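Robot teleoperation for demonstration

Teleoperation for demonstration is a way of teaching a robot a task by having a person steer it from a distance while its movements are recorded. It differs from kinesthetic teaching, in which the person takes hold of the arm and moves it directly. Two-handed tasks are usually shown by teleoperation.

In simulation, the operator controls a rendered robot. A common task is putting a small object, such as a red ball, into a drawer: one hand holds the object and the other is free to work the drawer.
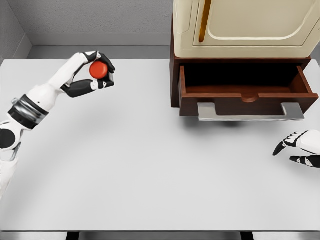

Hollis disagrees with starting in simulation at all, arguing that operators pick up careless habits when a dropped object costs them nothing, and would have them spend their first sessions on a real arm.

The Comovis drawer set contains 151 recordings, of which 110 were kept for training. Recordings are usually dropped for long pauses or failed grasps. The Kestirdale set is smaller, with 40 recordings, all made by hand guiding.

See also: Kinesthetic teaching; Imitation learning; Odon (control software)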